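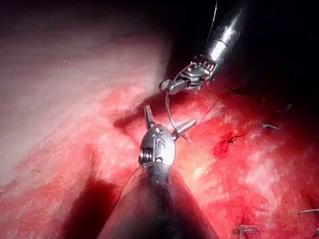

Slide 1. Title, name, then straight in. Zübeyde Güler, Lodska controls group. Topic is the handover planner in Olon.

Slide 2. The problem. One gripper holds a curved needle, the other has to take it. Two cable-driven wrists, so joint encoders sit well upstream of the jaws. Cable stretch shows up as tip error and the encoders miss it.

Slide 3. Perception. We fit a circular arc to the needle and solve for pose. Highlights on the shaft and on moist tissue are the main source of bad fits. Clips come second — short, bright, metallic. Suture thread is masked separately, low contrast.

Slide 4. Planner. Grasp candidates sampled along the arc, scored on jaw clearance and wrist limits. Receiving jaws stay open until the pose filter settles. Replan every 21 ms.

Slide 5. Data. 902 logged handovers, 777 usable. Say what was dropped: clock drift between the Garnby logger and the arm controller, fixed in February.

Slide 6. Open items. Regrasp after a slip. Tissue contact model. Skip if short on time, go to questions.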